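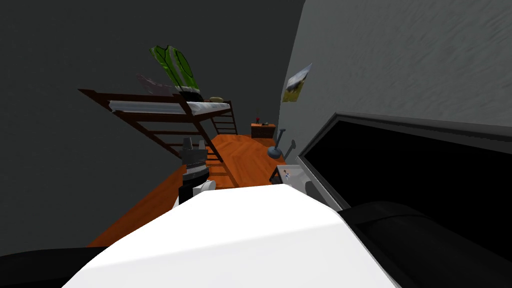 Every Lab Should Keep a Boring Plasmid Shelf

I want to make a case for the least glamorous thing in a molecular biology lab, the shared plasmid collection. I mean the box (or boxes, or half a freezer rack) of constructs that people made, used for one paper, and stuck in the cold with a label like "new vector 2 GOOD." I love that box. I think it's worth more than half the equipment on the bench, and I think most labs treat it terribly.

My own conversion came when I was a second-year student and needed a plain mammalian expression vector with a hygromycin marker. Nothing fancy! I spent the better part of January building one. I ordered primers, I fought with a ligation that gave me nothing but empty backbone, I sequenced colonies and sequenced more colonies. When I finally had it, a postdoc down the hall named Rhys Hinds looked at my map and told me the lab had one just like it, made years earlier, sitting in the minus 80. He pulled it out in under 10 minutes. It was in a box marked "misc."

I wasn't even mad. I was thrilled, because it meant there was a whole library of finished work in that freezer, and all anyone had to do was write it down.

So we did. It took two of us most of a spring, in the gaps while gels ran. We found nearly 400 tubes. Plenty were duplicates, and a fair number had labels that had rubbed off completely, but there were reporters in there, and inducible promoters, and a lovely set of fluorescent fusions that had been cited in the lab's own papers and then forgotten by the lab. We streaked out anything we could identify, prepped it, cut it with a couple of enzymes and sent the interesting ones off for sequencing.

Sequence the whole thing

Which brings me to my strongest opinion. If you're going to put a plasmid in the collection, sequence all of it. Don't stop at your insert plus a bit on each side. When I was starting out this was a real expense and people had a good excuse. Now a full plasmid read costs less than lunch for the lab meeting, and it comes back fast, and it tells you so much! We found a promoter missing a chunk. We found a tag in the wrong frame that had been passed between three projects, which explained a blot that had puzzled everyone for a long time. We found one vector that carried a completely different resistance gene from the one on the map, and the person growing it had been blaming the plates.

I know the objection. Clem Hollis, who taught me cloning and is much better at it than I am, still believes that a good digest tells you what you need. He can look at a gel and see things in it I can't. But a digest won't show you a point mutation in a start codon, and the next person to use that tube probably won't have his eye. The file travels with the plasmid. The eye doesn't.

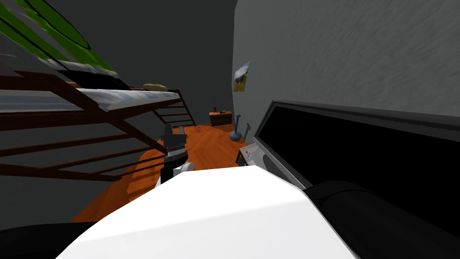
Give it a number and a sentence

Naming is where collections go wrong. People try to squeeze the entire construct into the tube label, so you get a string of promoters and tags and dashes that runs around the tube twice and still leaves out the selection marker. Please just use a number. The number goes on the cap and on the side. Everything else lives in the database.

We tried a couple of systems before settling. There was a spreadsheet we called Disar, for reasons that made sense at the time, and it worked well until two people sorted different columns on the same afternoon. After that we moved to a small shared database, and it has held up beautifully. Each entry has the backbone, the insert and its species, bacterial resistance, mammalian selection if there is any, the E. coli strain it's stored in, the full sequence file, who made it and which notebook page to look at.

And then there's my favorite field, which is a single free sentence. What is this thing like to work with? "Leaky without drug but fine for imaging." "Grows slowly, do a bigger prep." "Bright in HEK cells, dim in everything else I tried." "Recombines at 37, keep it at 30." I'd give up almost every other column before that one. It's the stuff people say to each other at the sink, and when they graduate it leaves the building with them.

Send things out

The other half of keeping a good shelf is letting go of what's on it. When a paper comes out, deposit the constructs. Do it that same week while you still remember which prep was the clean one. I have been on the receiving end of some wonderful generosity here. A group I'd never met mailed me a complete set of lentiviral reporters with a handwritten note on which packaging ratio had worked for them, and it saved me a season of fiddling.

I've been on the other end too, hunting for a published vector whose first author had left and whose lab had moved, and trading emails for weeks over a tube that may not have existed anymore. I ended up having the insert synthesized from the supplement, where the sequence had been pasted in as a picture. I typed it out by hand. It had a typo. (Mine.)

A new rotation student asked me last month for a doxycycline-inducible backbone with a red marker. I searched, found 20 candidates, narrowed it to two by reading the sentences, and she had colonies on a plate the next morning. She's already added her first entry, and under notes she wrote "works great, but the miniprep yield is sad."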